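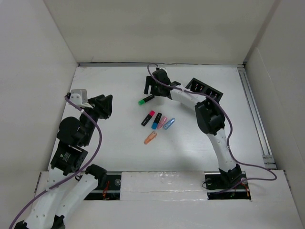 Section 4. First-time setup of the whiteboard kit

Read all of section 4 before you open the wall anchors. Takes one person an hour or so, two people less. Parts for Biwott boards only, older Grasmont rails don't fit (see section 9).

4.1 Before you start

Clear the wall. Check for pipes and cables. Brick, block or stud wall only, no bare drywall.

You need: drill, level, pencil, tape measure, soft cloth. Screws and plugs are in the bag marked B. Spare plugs too, keep them.

CAUTION: Board is heavy at the top edge once the rail is on. Don't lift it alone.

4.2 Fitting the rail

1. Measure up 763 mm from the floor. Mark it. This is the bottom edge of the board for seated use. For standing use see the table on the inside cover.

2. Hold the rail level, mark the six holes. All of them, not just the end ones.

3. Drill. 6 mm bit for brick, smaller for stud.

4. Plugs in flush. If one spins, take it out and use a fat one from the spare bag.

5. Screw the rail on loosely. Check level again. Then tighten, middle first, working out.

Note: painted walls, let the paint cure first. Akinyi Nzioka in support gets a lot of calls on this, rail pulls the paint off when you adjust it.

4.3 Hanging the board

1. Two people. Hook the top lip over the rail.

2. Let the bottom swing in slowly. Fingers clear.

3. Push both lower clips until they click. No click = lip not seated, lift off and start again.

4. Peel the film. Start from a corner, pull low and flat. Film left on past September on a sunny wall is a pain to remove, so do it now.

CAUTION: No blades on the film. Scratches aren't covered.

4.4 First clean

New surface needs conditioning. Don't skip.

1. Wipe all over with a damp cloth, dry it.

2. Rub on the Irnness surface fluid, thin coat. One sachet does the 110 cm board, two for the wide one.

3. Leave some 400 minutes. Overnight is easier.

4. Buff off with a dry cloth untill it stops dragging.

4.5 Markers

Dry-erase only. Write a test line in the bottom corner, wait a minute, wipe. If it ghosts, repeat 4.4 steps 2 to 4.

Caps on when not in use. Store flat, tips dry out if they stand tip up.

Permanent ink on the board by mistake: scribble over it with dry-erase, wipe while fresh. Usually lifts. If not, a little rubbing alcohol, then condition again.

Note: the tray holds markers and one eraser. Don't lean on it and dont hang bags off it.

4.6 If something is missing

Check the foam end caps, the clips get stuck in there. Still short? Spares desk, ask for Hamisi Massawe or Renzo Cocco, have the label off the carton ready. Kikaditz stockists can't send single clips, only full bags.

Frame adjustment is in section 5.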